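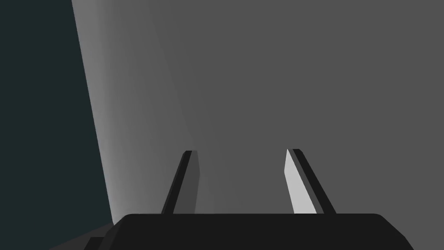

# Chapter 7. Learning to Grasp from Simulated Wrist Views

A robot that picks up objects must decide where to close its fingers. In earlier chapters this decision was made from a complete model of the object. This chapter considers a harder case, in which the only input is the view from the wrist and a single surface may fill most of that view.

The main result discussed here is the Drunance study, conducted by Sławomir Gajewski and Marianna Szewczyk. The authors trained a grasping policy entirely in simulation, using 311 object models rendered in plain shading, without surface texture. The policy was then tested on 17 objects that had been withheld from training. Each was presented in 40 starting positions.

Two questions guide the chapter:

- How much can a policy learn from shading and edges alone?
- At what distance does a close view stop being useful for choosing a grasp?

Section 7.1 defines the grasping task and its notation. Section 7.2 describes the rendering method and the choice of light direction. Section 7.3 presents the training procedure, and Section 7.4 reviews the failed attempts, most of which involved wide objects approached head-on. Readers should be familiar with the coordinate frames introduced in Chapter 3.

## 7.1 The Grasping Task

Let the gripper begin with its fingers open and its palm at a known position.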